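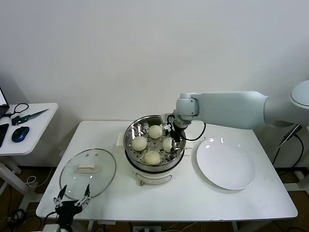
Okay, arm update! For anyone who missed the last newsletter, I'm the one down the back of the Celton workshop trying to get a robot to serve lunch, and the whole thing goes by Medutus because my nephew got to name it. I've spent most of the month on grip force, and I can't tell you how many times I've retyped the same number. Bread rolls were too forgiving, so I've moved on to steamed buns, which dent if you so much as look at them. The arm has to reach down inside the pot, pinch one off the perforated tray and get it over to the big white plate on the right, all without clipping the rim on the way out. Coming straight down is fine. Coming in on an angle is where I get into trouble, and the cable looping off the wrist doesn't love it either.

The fix so far has been slowing everything down. I had the closing speed set at 1,000 in the config (no idea what unit, the manual doesn't say) and dropped it to 584, then to 425, and the buns are much happier at 425. It's slow enough that you could make a cuppa while you wait, but I'll take it.

Rattana Kaewsai has been a huge help with the wrist bracket, which is now on version 9. She printed the latest one in the grey filament from the Rarkico order, and if anyone has a spare half spool of the same colour, please sing out!

Next job is the lid. I'd like the arm to lift it by the handle and put it down flat, and I'm hoping to have that going by the April open night. Come and say hi, I'm on the bench past the drill press.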